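Oficina em Casa > Automação > Compras e planejamento

7 de fevereiro de 2018
Por redação Grillau

Quem acompanha a página sabe que passei boa parte do ano passado montando uma bancada com dois braços robóticos pequenos para mexer com roupa: pendurar, tirar do cabide, passar do cesto para a arara. É um projeto delicioso! E é também um ótimo jeito de estourar o orçamento quando se começa pelo lado errado, como eu comecei.

Comprei os braços primeiro. Parecia lógico, eram a parte cara e a parte divertida. Só que os braços chegaram e eu não tinha onde prender, não tinha fonte que aguentasse os dois ao mesmo tempo e descobri que a mesa da oficina balançava a cada movimento mais rápido. Ficaram três semanas na caixa – uma tortura.

Hoje eu faria assim. Primeiro a mesa, firme, com tampo claro e liso, mais um trilho de alumínio na borda da frente. O trilho vale cada centavo: você solta os parafusos, desliza a base para o lado, aperta de novo e testa outra distância entre os braços sem furar nada. Depois a fonte e os cabos, e só então os braços.

Nos cabos, compre com folga. O cabo precisa acompanhar o cotovelo aberto até o fim, e se ficar esticado é o conector que sofre. Deixe uma volta solta perto da base e prenda no antebraço com abraçadeira (pacote grande, acaba rápido).

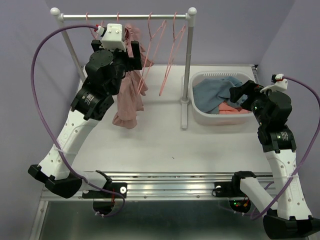
Vale a pena comprar dois braços logo de início?
Para trabalhar com roupa, compensa planejar a bancada para dois e comprar um. Quando o primeiro estiver rodando bem, o segundo entra no mesmo trilho e você já sabe que garra quer.

Na minha planilha, que batizei de Kurkutska por motivos que não vêm ao caso, separo tudo em três colunas: o que fica preso na mesa, o que se mexe e o que gasta. A terceira é a que todo mundo esquece. Dedo de garra gasta, abraçadeira arrebenta, parafuso pequeno some no chão. Reservei para essa coluna mais de 2000 reais no primeiro ano e usei quase tudo até dezembro.

Já os objetos de treino podem ser baratíssimos. Arara desmontável, cesto de plástico, cabides comuns, umas peças de roupa que não servem mais. Prefiro cores que contrastem com o tampo, fica muito mais fácil enxergar onde acaba o tecido. E varie: uma peça com babado se comporta de um jeito, um pano liso se comporta de outro, e é uma alegria ver a diferença na prática!

Outra coisa: meça antes de pedir. Coloque a arara na mesa, estique uma trena da base até a barra e compare com o alcance informado pelo fabricante, descontando a garra dobrada. O primeiro modelo que escolhi, um Urnura, alcançava a barra só com o braço todo esticado, e nessa posição sobra pouca força. Troquei pelo Lappalainen antes de a nota sair – ufa.

Se a verba apertar, corte no acabamento e mantenha o trilho e a fonte. Paredes lisas em volta da bancada podem esperar, uma chapa pintada resolve por enquanto. Na próxima página entro nas fontes, com a conta de corrente para cada motor.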